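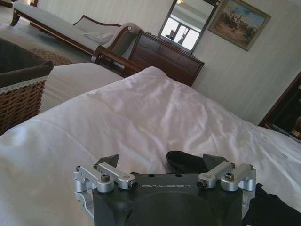 Okero Makers Club: Home Automation Board

Topic: Can anything pick laundry up off a bed yet?
Started by plainhinge

plainhinge
11/7/19
Putting this here because the thread in General wandered off into lawn mowers. My question is narrow. Clothes are lying on a bed, there's a basket next to it, and a machine has to get the clothes into the basket. I don't mean washing or folding. Is that a solved job or not?

My position is that it's close. A two-finger gripper will close on cloth fine. The black stuff on the white duvet is about as easy as it gets for a camera, so finding it shouldn't be the hard part either.

drumbelt40
Finding it is easy. Knowing how many things it found is the hard part. Two black items near each other look like one black item. You close on the edge of one and drag the other one along, or you lift it and half of it stays on the bed.

Also the duvet is soft. On a table you can come straight down and stop when you touch. On a duvet you push in before you feel anything, and then you come up with a pinch of duvet cover along with the shirt.

okapi_shelf
I'll be the no vote. I run packing for Pelupessy and we've had pick arms on the floor for 3 years. They are good at boxes. They are good at bottles if the bottles stand up. We tried bagged soft goods with them in September and pulled it after 18 shifts. People went back to doing it by hand. If it won't work on a flat belt with fixed lights, I don't see it working in somebody's bedroom with a window shining in a mirror.

plainhinge
Shop floor is a different job though. You need speed there. At home I don't care if it takes all afternoon, I'm at work.

okapi_shelf
You'll care when you get home and there's a sock in the basket and a shirt on the floor.

mintvalve
Speed does matter less at home, I agree with plainhinge on that. What I'd add is that grabbing is only the first half. Once you have the thing in the fingers it hangs down, and everything that hangs is now in your way. If the camera is at the wrist you may be looking at mostly fabric. 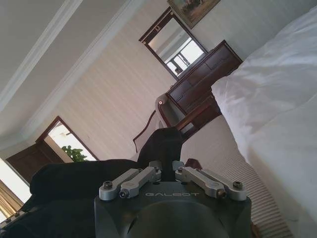
So the arm has to carry on from memory for a while. It knew where the basket was before it picked up, and it has to trust that. If the base has moved in between, that memory has to be corrected for the move. That is where I've lost most of my attempts. The grab was fine and the drop was a foot off.

drumbelt40
Same here. A second camera up high fixes a lot of that. Costs more and you have to line the two up, but you can see over the load.

quietlathe
What's a decent success rate? I keep seeing numbers with no idea what was counted. The Skindska arm page talks about laundry but I couldn't find what they call a finished pick.

mintvalve
I only count it if the whole item is inside the rim. A sleeve over the side is a miss. On my own rig I logged 1436 tries on T-shirts and socks, and the socks did much better. Small things don't hang.

quietlathe
A sleeve over the side is fine by me. My kids would call that a win.

mintvalve
Then your number will be higher than mine, and that's sort of the trouble with comparing.

okapi_shelf
Wicker is another one. Knit goods snag on a woven basket and then the arm pulls the basket over. Plastic tub, straight sides, wide top. If you want to test the arm and not the basket, start with that.

plainhinge
But I own a wicker basket. If I have to buy a tub, move the chair and take down the mirror, I've done more work than picking up the clothes.

drumbelt40
Nobody said take down the mirror. Close the curtains and see if it helps.

plainhinge
OK. I have a Plivent arm coming on loan and I'm going to try it with the wicker first, then a tub. Dark socks on a light cover, then a shirt, then both in a heap. 40 tries each.

okapi_shelf
Do the heap last. My guess is you get the socks and lose the heap.

quietlathe
Post the misses too please, with what went wrong. I'd read that before the wins.

plainhinge
Will do. Which way are people mounting the camera, above the fingers or off to one side?

mintvalve
Above, tilted down a little. Off to one side gave me a better look at the load but I kept clipping the bed frame with it.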